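Mar 28, 2024

Up at 05h30. Barometer at the club steady, wind south-west at the top of a four, which is more than I wanted for the first long trial but within what Borislav and I agreed in the winter. Boat on the trailer by seven, on the water at Osbridge a little after eight. Sliding seat still binding at the back stop. I have put up with it for a month and should not have.

Load was heavier than any outing so far: full water ballast, ten days of food, the sea anchor and its line, and the spare oars lashed to the starboard rail. She sits lower at the stern than the drawings say. Mi-kyung measured the freeboard at the aft cabin hatch before we let go and wrote it on the deck in pencil. We will move two of the food bags forward and measure again.

Rowed out past the Clulliren light and turned north. Stroke rate 20 for the first hour, 18 after that. The autopilot held course well with the wind on the quarter and badly with it on the beam, when it hunted ten degrees either side. Dušan thinks the rudder gain is set too high for our speed. It was set for a yacht and we do less than half of what a yacht does. He wants to bring it down in small steps and log each one, which means more short trips before the next long one.

Batteries at 560 watt-hours when we cast off and 409 when I checked at midday, with cloud all morning and the watermaker run for one full cycle. The draw is higher than the figure in my plan. The plotter screen is the likely cause, as I had it at full brightness. I dimmed it at noon and did not look at it between fixes.
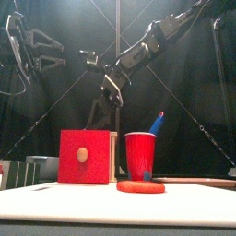
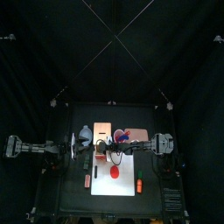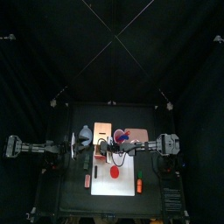
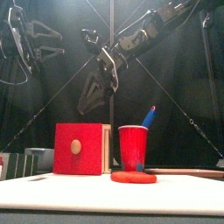 Afternoon was slower. The tide turned at 13h40 and for an hour and a half I made almost nothing over the ground. I tried the short oars, the Hudec pair that Vesela lent us, and they are easier on the wrists in a chop but the blades come out early when she rolls. Back to the long ones after 40 minutes. Gates need greasing on the port side, where there is a click at the catch that I can feel through the handle.

Put the sea anchor out at 15h10 for practice. It took me nine minutes from opening the locker to the line coming tight, and most of that went on a twist in the tripping line. Bow came round cleanly and she lay quiet enough to cook. Ate rice and a tin of fish, drank a litre, changed socks. Recovery was worse. The tripping line floated under the hull and I had to go forward on my knees, clipped on, and walk it round the bow. A second float near the anchor end should stop that. Ask Hae-won, who has used the same size of anchor on both her crossings.

Hands are fair. One blister at the base of the left ring finger, taped. Lower back stiff from the seat problem and from nothing else, I think. Heart rate stayed where it should apart from the half hour against the tide.

Radio check with Mi-kyung every two hours, all heard. The satellite tracker missed one position at 14h00 and sent the next one on time. Sesico say a single gap is normal when the aerial is shaded, and the spare oars do stand close to it. Move the oars or move the aerial. The oars are easier.

Back on the slip at 18h50. Hull rinsed, bilge sponged out, about a cupful in the forward compartment, from the deck hatch by the look of the salt marks. New seal needed.

To do before the next trial: seat stop, hatch seal, float for the tripping line, rudder gain, weigh the food bags one by one. Borislav still wants us ready to ship by August. Trailer lights need a bulb as well, left side.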